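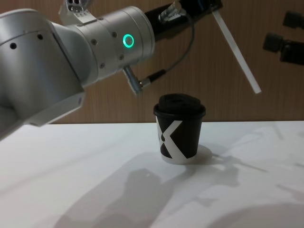 최종 수정일: 2024년 6월 26일

지난주부터 두 팔 로봇으로 종이컵을 잡는 작업을 하고 있습니다. 한국어로 기술 글을 쓰는 것은 아직 어렵지만, 한국 동료들도 읽을 수 있게 여기에 정리합니다. 틀린 표현이 있으면 댓글로 고쳐 주세요.

1. 좌표계부터 다시

처음에 저는 계획기(planner)를 의심했습니다. 왼팔이 컵 앞까지는 잘 가는데, 마지막 접근에서 궤적이 자꾸 옆으로 휘었습니다. Marek Skála 씨가 로그를 보고 손목 좌표계와 그리퍼 좌표계 사이의 변환이 두 군데에서 적용된다고 알려 주었습니다. 하나는 URDF에 있었고, 다른 하나는 제가 작년에 쓴 Udetti 설정 파일에 남아 있었습니다. 설정 파일 쪽을 지우니 휘는 현상이 없어졌습니다. 이틀을 쓴 문제인데 고친 것은 한 줄입니다.

2. 컵 인식

검은 컵에 흰색으로 큰 X 모양 무늬가 있습니다. 사람 눈에는 아주 잘 보이지만, 우리 분할 모델은 흰 띠 부분을 흰 테이블의 일부로 판단할 때가 많았습니다. 그러면 마스크가 여러 조각으로 나뉘고, 중심점이 컵의 한쪽으로 밀립니다. 테이블에 생기는 팔의 그림자도 문제였습니다. 팔이 움직이면 그림자도 움직이니까 배경 차분은 쓸 수 없었습니다.

지금은 뚜껑을 먼저 찾습니다. 뚜껑은 전체가 검은색이라서 마스크가 안정적입니다. 거기에서 아래로 원뿔대 모델을 맞추고, 컵의 축과 반지름을 계산합니다. Štěpánka Koubek 씨의 생각인데, 저는 처음에 반대했습니다. 결과를 보고 생각을 바꾸었습니다.

3. 접근 자세

그리퍼를 수평으로 두고 옆에서 들어가는 자세를 기본으로 정했습니다. 위에서 잡으면 뚜껑의 볼록한 부분에 손가락이 닿기 쉽습니다. 컵 앞에서 조를 벌린 채 한 번 멈추고, 그 위치에서 컵의 자세를 다시 추정한 다음에 직선으로만 움직입니다. 이 정지 지점을 코드에서는 pregrasp_hold라고 부릅니다. 반대쪽 팔도 같은 작업 공간에 있기 때문에, 멈춘 동안 두 팔의 충돌 검사도 다시 합니다.

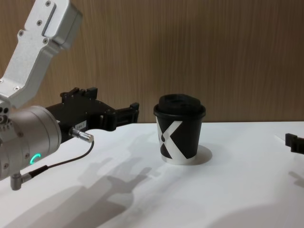

4. 두 팔의 동기화

이 부분은 아직 끝나지 않았습니다. 두 제어기의 시계가 조금 다릅니다. Closgate 드라이버는 메시지를 받은 시각을 기록하고, 우리 노드는 보낸 시각을 기록합니다. 로그 1437번에서는 오른팔이 19밀리초 늦은 상태를 현재 상태로 알고 계획을 세웠습니다. 천천히 움직이면 괜찮지만, 컵을 한 팔에서 다른 팔로 넘길 때는 이 차이가 힘 제어에 바로 나타납니다.

우선 모든 메시지에 보낸 시각을 넣고, 상태를 읽을 때 보간하도록 바꾸는 중입니다. 풀 리퀘스트는 Nelu Preda 씨가 검토하고 있습니다. 컵을 넘기는 시험은 8월에 할 계획입니다.

5. 남은 일

- Udetti 설정에서 안 쓰는 변환 모두 삭제
- 뚜껑이 없는 컵의 경우 (지금은 인식이 안 됩니다)
- 충돌 검사 모델에 케이블 추가. 손목 아래로 늘어진 케이블이 지금 모델에는 없습니다.

케이블 모델을 만들어 본 분이 있으면 어떤 형상으로 근사했는지 알려 주세요. 저는 캡슐 두 개로 시작해 보려고 합니다.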